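How Does a Robot Learn to Pick Up a Shirt?

15 August 2019

Picking up a shirt is easy for you. You see it on the floor, you grab it, and you don't think about it. For a robot, a shirt is one of the hardest things in the house.

Why cloth is hard

A wooden block has the same shape every time you look at it. If a robot learns where the corners of the block are, it can find them again tomorrow. Cloth doesn't work that way. Drop a shirt twice and it will land in two different shapes. The sleeve may be on top, or underneath, or folded inside the rest. Touch it in one place and another part moves.

Dark cloth adds a second problem. Cameras need light to bounce back from a thing in order to show its shape. Dark cloth soaks up a lot of light, so the folds are harder to tell apart from the shadows.

Learning from examples

For many years, people told robots what to do with written rules. A rule might say "move forward, go down, close the fingers." This works in a factory where every part sits in the same place. It does not work well for laundry.

The team at the Piltumthorpe robot lab uses another method. It is called learning from demonstration. A demonstration is when you show someone how to do a thing. You may have learned to tie your shoes this way.

A person moves the robot's arm through the whole job: reach for the cloth, close the fingers, lift, let go. While this happens, a computer saves two kinds of information. One is what the camera near the robot's hand sees. The other is how the arm and fingers are moving at that same moment.
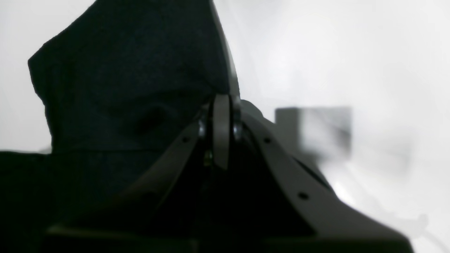

Each time through the job is called one demonstration. In May the lab finished saving 713 of them. They used 7 kinds of cloth, from thin towels to thick sweaters. The project is named Flultach.

What the computer does with them

Next comes training. The computer goes through the saved pictures again and again. For each picture, it guesses which way the hand should move. Then it checks its guess against what the person did. If the guess is wrong, the program changes itself a tiny bit and tries again. After a great many guesses, it gets closer to what the person did.

Nobody types in a rule about folds. The program finds patterns in the pictures by itself. One pattern might be that a raised fold is a better place to grab than a flat part, because the fingers can close on both sides of it. You can try this with a towel. Lay it flat on a table and pick it up from the middle with two fingers. You have to pinch up a fold first.

Why put the camera near the hand?

A camera on the ceiling can see the whole table, but the robot's own arm often gets in the way. A camera near the hand moves along with it and stays close to the cloth. It also sees the fingers, so the program can learn how far they are from the fold. The bad part is that it can't see much of anything else. If the cloth is behind the hand, the camera misses it.

The test

To find out if the training worked, the team dropped cloth on a table 93 times and let the robot try with no help. The robot did best with towels. It had the most trouble with thin, slippery cloth, which slid out of the fingers. Sometimes it closed its fingers on air just above the fold.

The team saved the misses too. They are now adding new demonstrations that start from those same spots, so the program can see what a person would do there.

Words to know

Gripper: the part of a robot that holds things. It does the job of a hand.

Demonstration: showing how a job is done.

Training: the time when a computer program practices with saved examples.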